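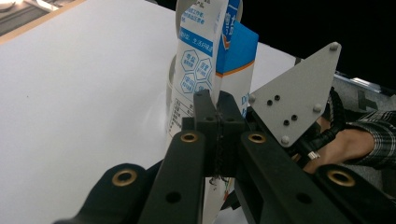 **图3** 白蓝两色的牛奶纸盒。

### 4.2 牛奶纸盒与“家里还有没有”的判断

前一节谈过面包和鸡蛋，这一节想多花些篇幅谈牛奶。说来有点惭愧，在最初的访谈提纲里，牛奶只占一行，夹在黄油和酸奶中间，我们当时觉得这是一样太普通的东西，受访者大概三言两语就说完了。结果在伊尔塔丹（Iltadham）的头几次入户访谈里，一提到牛奶，大家的话匣子就打开了，常常是茶续过一轮，我们还没来得及翻到提纲的下一页。后来与 Lies Postma 一起整理录音时，她建议把牛奶单列出来，本节的大部分思路都得益于那次讨论。

先交代一下材料。本节使用的家庭食物日记共537份，来自伊尔塔丹和贾马特内斯（Jamatness）两地，其中提到牛奶的条目有1311条。日记之外，我们还对12户家庭做了跟踪访谈，记录工作前后持续近3年。日记的格式很宽松，我们只请参与者写下当天买了什么、用了什么、倒掉了什么，以及任何他们愿意写的话。最后这一栏原本是为了不让表格显得太冷淡才加上的，到头来却成了全部材料中最好读、也最有用的部分。

牛奶在厨房里的位置有些特别。它消耗得快，又几乎每天都要用，而装它的纸盒通常不透明，里面还剩多少，单凭看是看不出来的。图3中那种白蓝两色的纸盒，是许多读者闭上眼睛也能想起来的样子。要知道盒里还有多少，人们得把它拿起来，掂一掂，或者轻轻晃一晃。日记里有大量关于这个小动作的记载，写法五花八门：“掂了一下，够明天早上”“听声音不多了”“以为还有半盒，倒出来只有一口”。我们把这一类判断统称为“手上的估计”，以区别于写在购物单上的“纸上的估计”。两种估计在多数家庭里是并行的，而且彼此之间常有出入。

手上的估计有几个值得注意的地方。首先，它往往属于家里的某一个人。在跟踪访谈的家庭中，谁负责早餐，谁就最常去掂那只纸盒，也最相信自己的手感。一位贾马特内斯的母亲告诉我们，她从冰箱里拿牛奶时，不必特意去想，手一提就知道晚上要不要顺路去买；可是如果由她丈夫来拿，他会报告“还有”，而这个“还有”可能是指一整盒，也可能只是指盒子还在。类似的说法我们听过许多遍，讲的人多半带着笑，我们也就跟着笑，但笑过之后再看日记，会发现这种含糊的“还有”确实会影响第二天的采购。有些家庭因此多买了一盒，有些家庭则在清早发现麦片没有奶可泡。

其次，手上的估计会随着场合变化。平常日子里，剩下一个盒底被视为“快没了”；家里要来客人时，半盒也会被说成“不够”。七月份的日记尤其能说明这一点。孩子放假在家，白天的用量变得难以预料，一些平日从不写备注的参与者开始在备注栏里抱怨，说早上刚掂过，中午就空了。其中一位写道，她已经不再相信自己的手，只相信冰箱里有没有一盒没开封的。换句话说，在生活节奏松动的月份，人们会放弃对余量的细致把握，转而依靠一种更粗略、也更让人安心的办法，即始终备着一盒新的。

这种备一盒新的做法，在我们的编码里叫作“垫底盒”。它与浪费之间的关系，比我们原先设想的要曲折一些。按照常见的看法，多存食物就容易多扔食物，可是牛奶的情形并不整齐。习惯留垫底盒的家庭里，有些确实倒掉得更多，原因大多是新旧两盒同时开着，旧的一盒被推到冰箱深处；另一些家庭却几乎从不倒奶，他们有一套不成文的规矩，新盒放在门后最外侧，旧盒喝完之前不许剪开新的。规矩由谁来定、由谁来记，各家不同，但只要有这么一条规矩，垫底盒就比较安分。我们倾向于认为，真正起作用的是家人之间对“轮到哪一盒”的共同理解，至于存了多少，反倒在其次。不过，这里的样本限于两地，且愿意写日记的人本来就可能比旁人细心，我们不敢把话说得太满。

再谈谈倒掉之前的那一段时间。日记中有不少牛奶在被倒掉之前，先经历了一段犹豫。纸盒上的日期已经过了，闻一闻似乎没有问题，放回去；隔天再拿出来，再闻一次，问一声家里人，又放回去。一位年长的受访者把这叫作“让它再想想”，我们很喜欢这个说法，在工作笔记里一直沿用。犹豫期里的牛奶常常改变用途，从直接饮用改为做煎饼、煮粥或者和进土豆泥里。厨艺较熟的受访者谈起这一段时相当从容，甚至有些得意；刚刚独立生活的年轻人则更愿意依从盒上的日期，过了就倒，虽然心里也不大舒服。“倒的时候我会把脸转过去”，有一位这样写道。

这里需要提一下埃尔代姆（Erdem）的早期论述。按其说法，家庭里对食物的处置可以分为“照看”与“打发”两类，前者指向留用，后者指向清除。这一区分对我们整理剩饭剩菜的材料帮助很大，用在牛奶上却稍显吃力，犹豫期里的许多动作兼有两者的意味。把旧牛奶煮成布丁，当然是照看，可讲述者往往也坦白，这么做是想赶快把冰箱里的位置腾出来。我们因此在编码中保留了一个中间类别，凡是备注里同时出现惋惜和催促语气的条目，都归入其中。两位编码者对这一类别的分歧也最多，附录中列有讨论过程的摘录，供有兴趣的读者参看。

空盒的去向也有一点值得记下。访谈时我们并没有专门问起空盒，是受访者自己领着我们去看的：有的剪开压平，攒在水槽下面；有的洗净后拿来育苗，一格窗台摆得满满当当；还有一户人家用来冻高汤，说方方正正的，好码放。育苗的那位受访者送了我们两株番茄，其中一株后来在沃盖特（Wargate）的办公室里结了果，味道偏酸，但大家都很珍惜。这些用途在数量上并不突出，我们也没有据此做统计，只是想提醒一句，当人们谈论“用完了”的时候，所指的可能只是里面的牛奶，纸盒本身在家里还要待上好一阵子。若以后有研究者愿意从包装这一头出发，重新走一遍厨房，想必会得到一份与本文很不相同的日记。

最后补充一点关于方法的体会。我们曾经考虑请参与者每天称量冰箱里的牛奶，这样可以得到比较精确的余量数据，与他们的手上的估计相对照。试行时，一位受访者很客气地照做了几天，然后在备注栏里写，自从开始称重，她就不大会掂了，拿起盒子总想先看秤。读到这一条之后，我们取消了称量的安排，余量一律采用参与者自己的说法，“一口”“一个底”“小半盒”都原样录入，不作换算。由此带来的粗糙是明显的，表格也因此难看了许多，下一节讨论采购频率时，读者会看到我们如何处理这些无法折算成毫升的词语。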